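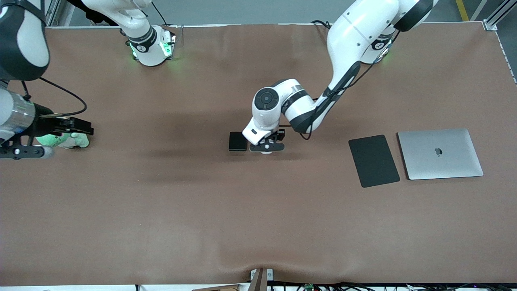

Julamach table cover in brown, on a long work table with a closed laptop and a black pad.

Julamach Fitted-Drop Table Cover
Item 463-BR (brown)
Sold by the piece. Made to order lengths on request.

Overview

The Julamach is a plain woven cover for work tables, packing benches and meeting tables. It is a flat cloth with a hemmed edge on all four sides and no elastic. It is meant for tables that stay in one place and are cleared and covered again often. The weave is a polyester and cotton blend, dyed before weaving, so both faces have the same color and either can be used as the top.

The cloth is matte. It does not throw back overhead light, and paper, small parts and dark equipment are easy to pick out against it. It is not padded. Customers who need cushioning under glass or instruments should order the Nnaji felt underlay separately and cut it 4 inches short of the table edge on each side.

Specifications

Fabric: 65% polyester, 35% cotton, plain weave
Finish: matte, uncoated
Hem: double turned, lockstitched, mitered corners
Widths: 48, 60 and 72 inches
Lengths: 72, 96, 120 and 144 inches
Shrinkage: up to 2% in length after first wash
Colors: brown, slate, sand, dark green
Pack: one cover, folded, in a paper sleeve

Choosing a size

Measure the table top, then decide on the drop. Add twice the drop to both the length and the width. A table 88 inches long with a 4 inch drop at each end takes a 96 inch cover. For a drop at the front only, order the nearest width up and tuck the back edge under the top or behind the wall rail.

The 72 inch width is the widest we make without a seam. Wider tops need two covers with an overlap, or a seamed cover quoted by the shop in Cusport. Seamed covers cannot be returned.

Fitting

The cover ships folded and will show fold lines. Most of these drop out within a day or two on the table. For a flatter result, press with a warm iron while the cloth is slightly damp. Do not use steam over a felt underlay - the felt can lift and mark the cloth from below.

Where the cover has to be held still, use the Tedusau edge clips. They fit tops up to 1 3/8 inches thick. Space them every 18 inches along the front edge and at each corner. Clips are sold in bags of 28.

Care

Machine wash warm with like colors. Line dry or tumble dry low. No bleach. Shake out grit before washing, as trapped grit wears the hem first. Oil marks should be treated within a few hours with dish soap and cold water. The cloth is not flame rated and is not suited to soldering or hot work. It is also not an antistatic product; a grounded mat is needed for bare circuit boards.

Changes to this item

From May the hem thread is polyester in place of cotton. Tegwen Lloyd in the sewing room asked for the change after cotton thread broke at the corners on washed returns. Fabric and sizes are the same. Old and new stock carry the same item number.

Ordering

Stock sizes leave the warehouse in two working days. Made to order lengths take four weeks. Swatches are free, limit four per address. For quotes on seamed covers or on orders of 20 or more, contact Jocelyn Mercado at the trade desk and give the table size, drop and color.

Related items

Nnaji felt underlay, gray, by the yard
Tedusau edge clips, bag of 28
Julamach cover, round, 48 and 60 inch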